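J'ai remplacé en août le réseau Wi-Fi de l'appartement, et comme Lyle Zamora me demande la configuration depuis deux semaines, je la consigne ici. Le point de départ : une box opérateur dans l'entrée, un répéteur dans le couloir, et un débit qui s'effondrait dès qu'on fermait la porte de la chambre.

## Le matériel

Le kit vient de chez Congate, le magasin d'électronique derrière la gare. Il contient 2 bornes tri-bande, deux alimentations et un câble Ethernet trop court. J'avais d'abord regardé le modèle de chez Botha, moins cher, mais il n'accepte pas de liaison filaire entre les bornes. Dans un immeuble en béton, c'est éliminatoire.

Refilwe Mokoena, au comptoir, m'a laissé consulter la notice avant l'achat. Je voulais vérifier trois points :

- la possibilité de passer en mode point d'accès, sans double NAT ;
- la présence d'un port 2,5 Gbit/s sur chaque borne ;
- une interface d'administration locale, utilisable sans compte.

Le troisième point est partiellement rempli. L'application exige un compte à la première mise en route, puis l'interface web fonctionne seule. J'ai supprimé le compte ensuite, rien n'a cessé de marcher.

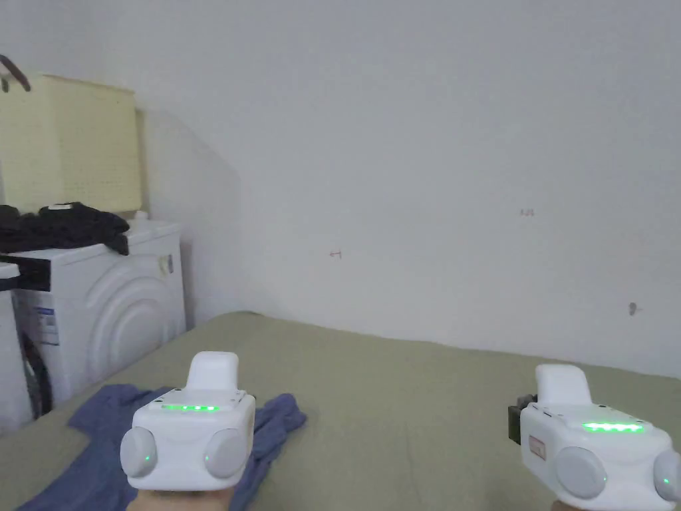 ## Câblage et emplacement

La borne principale reste dans l'entrée, reliée à la box. La seconde est au fond, à côté de la chambre. Entre les deux, j'ai tiré 30 mètres de câble catégorie 6 derrière les plinthes, en suivant le couloir. La ligne droite serait bien plus courte, mais elle traverse un mur porteur que je n'avais pas envie de percer.

Pour le sertissage, j'ai raté deux connecteurs. Le testeur de Palesa Mokoena signalait une paire inversée du côté de la chambre - erreur classique entre 568A et 568B. Une fois les deux extrémités câblées en 568B, la liaison est montée à 2,5 Gbit/s sans négociation laborieuse.

## Mesures

Toutes les mesures sont faites avec iperf3, serveur sur le NAS, client sur le portable, en 5 GHz, canal de 80 MHz. Porte fermée, dans la chambre, j'obtiens 626 Mbit/s en descente. Avec l'ancien répéteur, le même test ne terminait pas toujours.

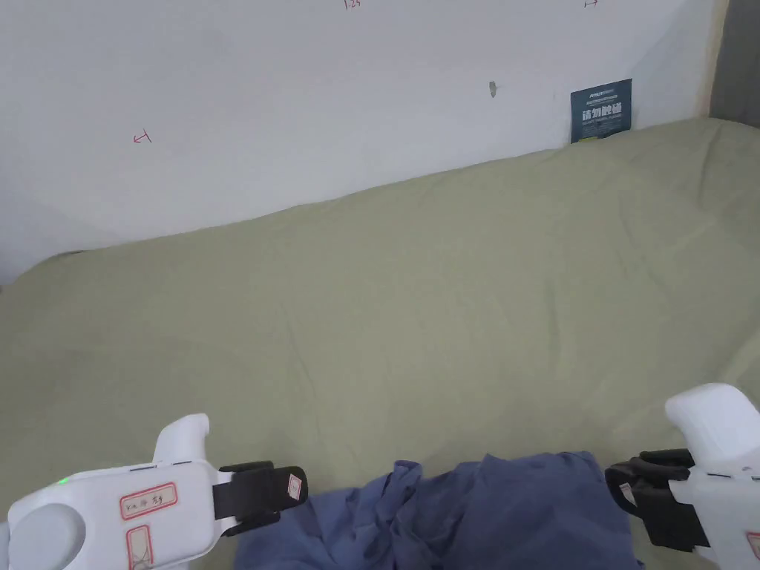 Le 6 GHz est plus rapide à côté de la borne, mais il ne passe pas le premier mur dans des conditions utilisables. Je l'ai laissé actif pour le téléviseur, qui est à deux mètres de la borne principale et qui n'a qu'un port Ethernet à 100 Mbit/s. Pour un flux 4K à fort débit, le sans-fil est donc préférable au câble sur cet appareil.

L'itinérance entre bornes fonctionne correctement avec le 802.11r activé, sauf pour l'imprimante, qui refuse de s'associer. Je lui ai créé un SSID séparé, en 2,4 GHz, WPA2 uniquement. Les ampoules Fevside y sont aussi : elles ne gèrent pas le WPA3 et leur micrologiciel n'a plus été mis à jour depuis la fermeture de l'application d'origine.

## Réglages conservés

- Canaux fixes : 1 et 11 en 2,4 GHz, 36 et 100 en 5 GHz.
- Puissance d'émission moyenne sur les deux bornes. Au maximum, le téléphone restait accroché à la mauvaise.
- Mises à jour automatiques désactivées. Je les applique à la main, après lecture des notes de version.
- DNS local sur le NAS, avec la box en secours.

Dineo Gumede me signale que la version suivante du micrologiciel modifie la gestion du canal 100 et provoque des coupures chez elle lors des détections radar. Je reste donc sur la version livrée pour le moment. Si quelqu'un a testé le canal 52 avec ce kit, les commentaires sont ouverts.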